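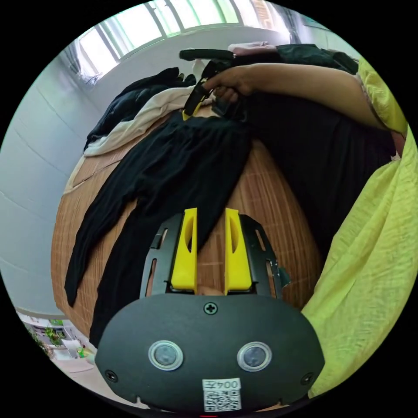
Talks > Household > Where Donated Clothes Go

Where Donated Clothes Go
Speaker notes, Sesavthorpe public library, evening session
Orhun Avcı

Running time is 27 minutes plus questions. Water is on the side table. Leave the lights half up so people can write.

Opening

Start with the bag. Most people in the room have one in a closet or the trunk of a car. Ask for hands, then move on. Don't wait for stories yet, there is time for them at the end.

Say what the talk covers: what a thrift store does with a bag after the door closes, what gets sold, what gets passed on, and what we can do at home to make the work easier. Say what it leaves out: fast fashion, factory conditions, the price of cotton. Those are separate talks and I am not the right person for the second one.

The store

I sorted at the Kirnora shop for two winters. The back room had a long table, a clothes rail and a row of bins. A bag was opened, tipped out, and every item was looked at by one person for a few seconds. Collar, cuffs, underarms, seat, hem, zipper. If it passed, it was priced and hung. If it didn't, it went in a bin for the next buyer.

On my last count, 68 bags came in over one long shift in January. The shop floor could take the contents of maybe a third of them. The rest had nothing wrong with them in many cases. There was no rail space.

Pause here. People usually expect everything they give to be sold in the shop they gave it to. Let them think about that before going on.

Stress that season matters. A wool coat handed over in June is a storage problem. The same coat in October is on a hanger by lunch. If you have room, hold it until fall.

The next buyer

What the shop can't sell goes by weight to a grader. Ours was Espinoza, who sent a truck when we had enough sacks. Each sack was filled to 80 pounds, tied and stacked by the back door. The grader sorts again, by type and by condition. Good pieces go to other secondhand markets, here or overseas. Worn cotton becomes wiping cloths. Some knitwear is pulled back to fiber. What is left is trash, and somebody pays to dump it.

Expect a question about overseas markets. Short answer: it is a real trade that gives people work, and it also leaves some places with more clothing than they can use. Both are true. I don't have good numbers and should say so.
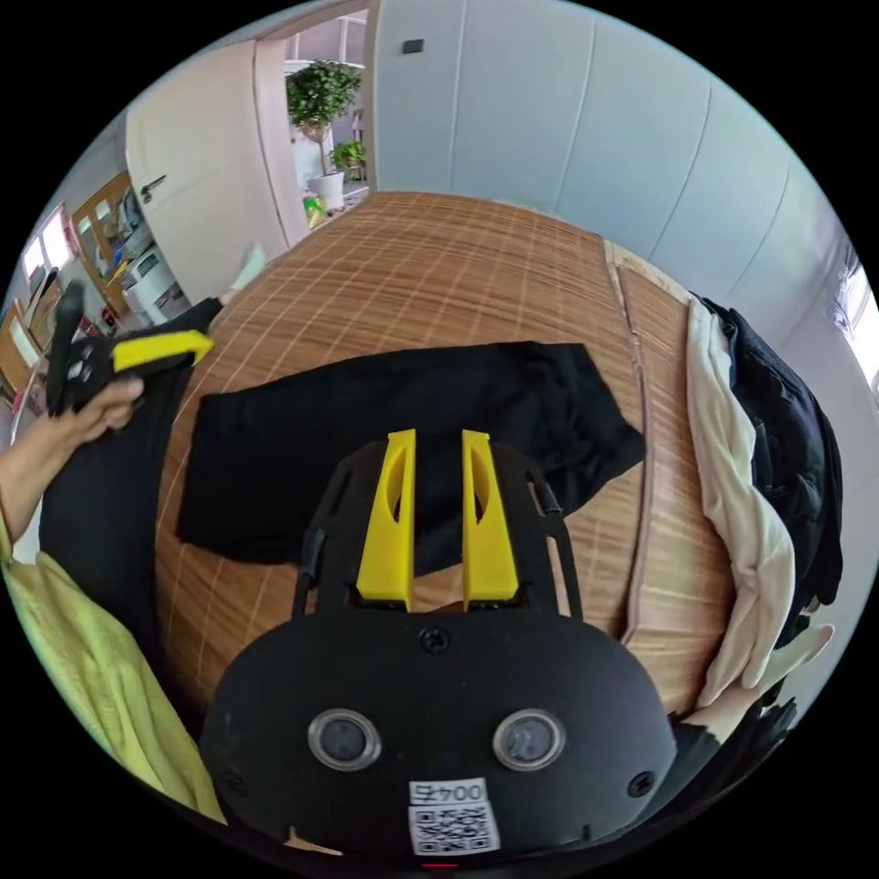
Before the bag leaves the house

What to do at home

Go slowly here. This is the part people take notes on.

Wash and dry everything. Damp clothing is the worst thing to find in a bag. One wet towel can spoil all of it in a weekend, and a sorter who smells mildew will not dig through to find the good shirt at the bottom.

Empty the pockets. I have found house keys, a hearing aid and a check made out to a dentist.

Close zippers and do up buttons. It keeps the shape and shows the sorter that they work.

Tie shoes together by the laces. A single shoe has no buyer.

Keep suits in one bag, jacket and pants together. Once they are apart they stay apart.

Put stained or torn items in their own bag and write RAGS on it. Call first. Some shops take rags and some don't, and Kirnora stopped for most of a year when the price dropped.

Do not cut off the care label. The grader needs the fiber content. If it itches, cut it off when you buy the thing and accept that it will be harder to pass on.

Look at each piece in daylight, by a window if you can. Black and navy hide a lot under a ceiling bulb: shine on the seat, lint, fading at the knees.

Repair or pass on

Rule I use: if the fix takes one evening and I have the thread, I fix it. Loose hem, missing button, open seam. If I have put it off past 2 seasons, I am not going to do it, and it goes.

Mention the Codosura mending table, upstairs at the market hall, mornings only. They will do a zipper if you bring the new one.

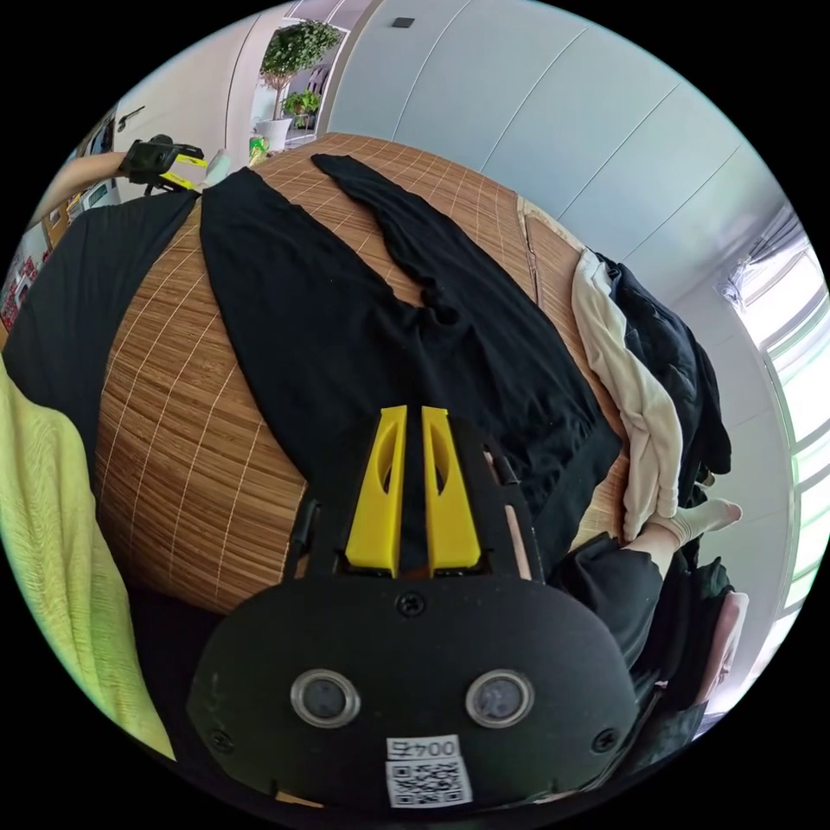
Tomoyo Kaneko read these notes in draft and objected that the rule is too easy on people. Fixing it first should be the default, she wrote, and a shop is no place to send your unfinished mending. She would also like me to say that a hem can be taped for a month and nobody will know. I have left the rule in and will read out her objection.

Questions

Likely ones: curbside bins (check whose name is on them), tax receipts (ask at the counter when you drop off), underwear (new only, at most shops), pillows (almost never).

Handouts are by the exit. Chairs need to be stacked by 8:30.

Filed under: Clothes & Laundry, Talks, Secondhand

Contact | © Orhun Avcı | Back to top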